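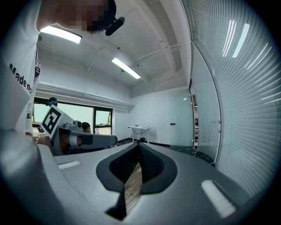

Stitwood Figure Club
Progress report to the Amegashie Fund, 6/9/25

The grant was for two things: a catalogue of vinyl and resin figures lent by local collectors, and a small-run figure of our own, the Trirow.

The catalogue now has 1,353 entries against a target of 2,000. Each entry gives the maker, year, edition size where known, and condition of the box. Entries slowed over the summer when two large lenders were away. We have also gone back over the early ones, as paint variants had been listed under a single number.

The Trirow sculpt is finished. Fustum, who are doing the casting, sent 3 test pulls in grey resin. The ears came out too thin on the first and have been thickened. The other two were fine apart from a seam under the left foot — they say this can be moved to the sole. Paint colours are agreed except for the scarf.

We had planned a run of 1,000 and still do. The header card has gone back to the printer once for a spelling mistake, at no cost to us.

Spending is within budget on both parts. Postage on lent figures was higher than expected and we have covered it from subscriptions.

By the end of October we expect to have signed off the painted master and paid the casting deposit. The catalogue will carry on into the new year.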